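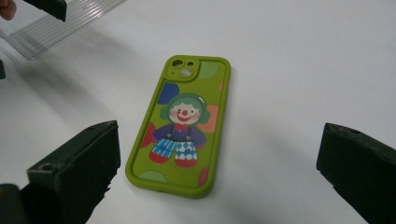 # Dumb Crooks of Alstead: a data card

Posted in November by the maintainer
4 min read
14 shares | 20 comments

I've been clipping police blotter items out of small-town papers for longer than I'd like to admit, and at some point the shoebox turned into a spreadsheet and the spreadsheet turned into this. It's a collection of 2,000 short write-ups of crimes that went badly for the person committing them. Mostly petty theft, a lot of break-ins, a surprising amount of stolen lawn furniture.

My favorite is still the guy in Bailly who robbed a sandwich shop and then came back at 4 p.m. to ask if they were hiring (he filled out the application! with his real address!). If you only read one entry, read that one. It's near the top of the burglary file.

## What's in it

Each row is one incident. You get:

- `town`: Alstead, Bailly or Restden for nearly everything, plus a few strays from the county
- `month`: month only, I dropped the exact dates
- `offense`: my wording, don't quote it in court
- `how_caught`: the fun column
- `summary`: two to six sentences, written by me from the clipping

I rewrote every summary myself so I'm not reposting anybody's newspaper. If a line sounds like a tired person typing at the kitchen table, well, yes.

## How caught

This one gets the most questions. I started with a free text field and it was chaos, so now there are 14 categories. The big ones are `left_something_behind` (wallets, mostly, and one set of dentures), `bragged_online`, `came_back` and `fell_asleep`. I argued with myself for weeks over whether getting stuck in a window should have its own category. It does. It's called `stuck` and it also covers chimneys, pet doors and one very narrow gap behind a vending machine.

When two fit, I picked whichever one came first in the story. A man who bragged online and then came back is filed under bragging.

## Names and privacy

There aren't any names. I took out street numbers and workplaces too. Most of these people had one really bad night and don't need me following them around with it. If you recognize yourself and want your row gone, open an issue and I'll pull it, no questions.

Anything involving someone getting hurt was left out from the start. So please don't use this to say anything about crime rates in these towns, it's lopsided by design and also by what made me laugh.

## Known problems

- Restden is short on winter entries. Their paper skips the blotter when it runs the snow plow schedule.
- 20 rows have no month. The clippings got wet.
- I spelled "burglar" wrong in a bunch of the early summaries and haven't found them all.
- Some are probably duplicates told two different ways. There are a couple of stolen canoe stories I can't decide about.

## Getting it

It's one CSV, plus a small file with 200 rows if you just want to poke at it first. My little script for sorting and searching is called Utemora and lives in the `tools` folder. It needs Python and some patience. Run it with `--random` and it gives you one entry to read with your coffee.

Use it for whatever you like, just link back here. New clippings are very welcome, send them in as an issue and tell me which paper and which month. I update when the pile gets tall enough to fall over.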